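Dunix cell, donut packing task
Software safety and inspection checklist, with comments
Controller build 23, Drurkano planner, Correa perception stack
Site: Zilville workshop

Complete all items before enabling autonomous motion. Mark each item OK, OPEN or N/A. An OPEN item in section 1 blocks the run.

1. Control

1.1 Emergency stop halts both arms from any planner state – OK
Comment: Tested from idle, approach, grasp and transfer. The planner node stayed up each time and needed a manual reset, as intended.

1.2 Watchdog stops motion on loss of joint state messages – OK
Comment: Timeout is set to 30 ms. The old value of 2000 ms was still in the launch file on the left arm. Removed, and the default is now read from one place.

1.3 Arm-to-arm collision check active in the shared zone – OK
Comment: The check runs on the full arm geometry plus gripper. Cable volume on the right arm is padded by 12 mm in the model. Padding is fixed and does not follow the cable as the wrist turns. Ticket raised.

1.4 Gripper force limit loaded at start-up – OPEN, then OK
Comment: Limit loaded for the right gripper only. Parameter name was misspelled in the left config. Fixed and rechecked after restart.

2. Perception

2.1 Fixed and wrist views agree on box positions – OK

2.2 Box state (empty or filled) reported correctly – OK
Comment: The printed liner raised the false "filled" rate in June. Retrained weights are in this build. Keep the old weights on disk until the next review.

2.3 Tray glare does not produce false objects – OPEN
Comment: The black tray reflects the overhead lights in the wrist view. Mask applied for now. A proper fix needs exposure control in the driver.

2.4 Person near the table edge triggers reduced speed – OK
Comment: Detection uses the fixed view only. The wrist view must not be used to clear a person.

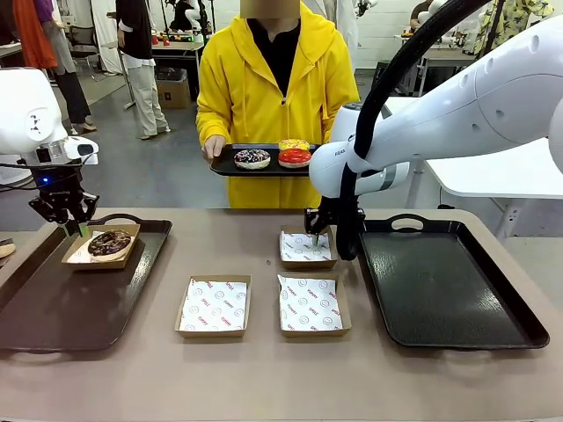

Chocolate-glazed donut in its lined box, other boxes empty.

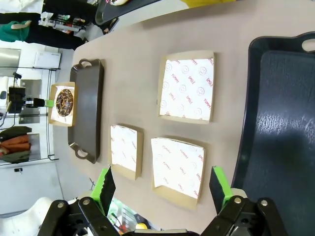

3. Planning

3.1 Place targets are assigned to empty boxes only – OK

3.2 Both arms cannot reserve the same box – OK
Comment: Reservation is released on abort. Before build 23 it was held until restart, and the second arm would wait without an error.

3.3 Replan on moved tray – OPEN
Comment: The planner keeps the old tray pose for about two seconds after a move. Acceptable at reduced speed, not at full speed.

4. Tooling and logs

4.1 Logs from both arms share one clock – OK

4.2 Replay tool opens the last run without manual edits – OK
Comment: Works, but it still ignores gripper events. Use the text log for those.

4.3 Config files under version control – OK

Result: cleared for reduced speed only. Items 2.3 and 3.3 to be retested on the next build.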